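Talk notes, 13 Jun 2024. Decommissioning session, second slot after coffee. I've got 20 minutes, so please, me, don't do the long ferry story.

**Opening**

Hi everyone, thanks for coming back in from the coffee. I'm going to talk about plugging old wells, and mostly about one field, Sorkalholm, because that's where I spent most of last year (and where I left my good boots).

Ask for hands: who here has worked on a plug and abandonment job? Keep them up if it finished on schedule. Wait for the laugh. Move on.

**What Sorkalholm is**

- Small oil field, shallow water, one steel platform, tied back to the Surwood pipeline
- Production tailed off slowly and then the water handling costs got silly
- The owner sold down, Noonan took over as operator and inherited the whole cleanup
- Well depths are mostly around what you'd expect for that area. The one I'll go on about is 3000 meters, measured along the hole

Say it slowly for the finance people at the back: operator means the company running things day to day. The partners still pay their share, and they still get a vote, and boy do they use it.

**The paperwork problem**

So here's where it gets fun. Before you plug a well you want to know what's behind the casing. Where's the cement, how good is it, did anybody run a bond log back in the day? We had boxes. We had scans of boxes. We had a logbook that stopped in September of the year the well was drilled and picked up again in different handwriting.

Reto Mösli went through all of it. I mean all of it, he read things that I don't think had been opened since they were typed. He found that the cement top in one well had been written down as 1205 meters in the drilling report and then copied into the completion report in feet, with the same number! Same digits, different unit. Everyone downstream had been using the wrong one.

Pause. Let them groan.

If you take one thing home, check the units on your cement tops before you book a rig.

**What we changed**

- Ran a new log in that well before ordering the plug materials
- Moved it from first in the sequence to last, so the rig wasn't standing by while we argued
- Put one person in charge of the well files. One. Before that it was four people and a shared folder
- Set the reservoir plug against good formation, with a second barrier above it and both of them tested

I want to say something nice about the Perkavska crew here. They ran the wireline work from a pretty cramped deck and they were a joy. When we swapped the sequence with hardly any notice, their supervisor just asked for the new list and a sandwich.

**Money**

Don't show the full table, it's unreadable from row three. Just tell them: the extra log cost us roughly 200 hours of engineering time once you count the reprocessing and the meetings. Severin Nägeli on the partner side fought me on it, and he's in the room, so wave at Severin. He did sign in the end. I'd spend those hours again tomorrow.

Somebody will ask about the security deposit the seller left behind. Short answer: it's covered in the sale agreement and I'm not allowed to talk numbers. Offer to chat about how these deposits work in general.

**Questions I expect**

*Why not leave the conductor in place?* The permit said cut below the seabed. I like that rule, trawlers snag on stubs.

*Would you use resin next time?* For a small leak path, maybe. For the main barrier I'm still a cement person. Happy to be talked round over a beer.

*Is the platform gone?* Topsides, yes. Jacket's waiting for a vessel, same as everyone else's.

**Last two slides**

During questions, sip some water, repeat each question into the mic because the room eats sound.

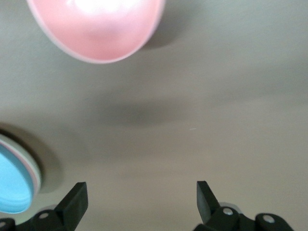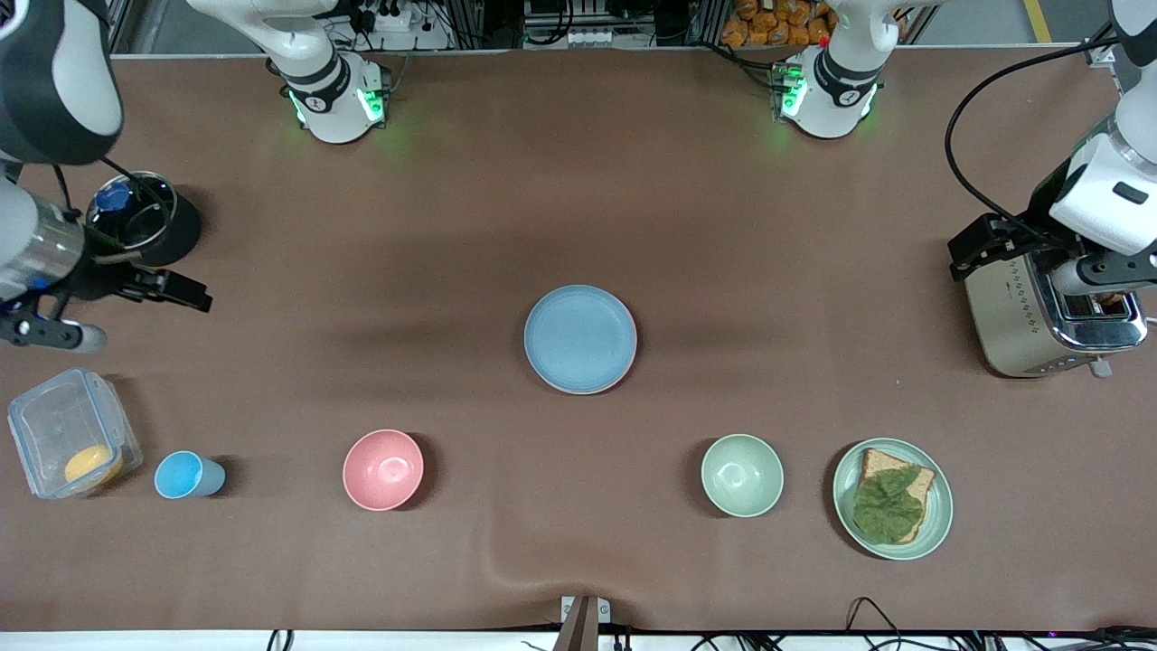 *Pink bowl on a gray tabletop, then the brown table with the dishes and the toaster.*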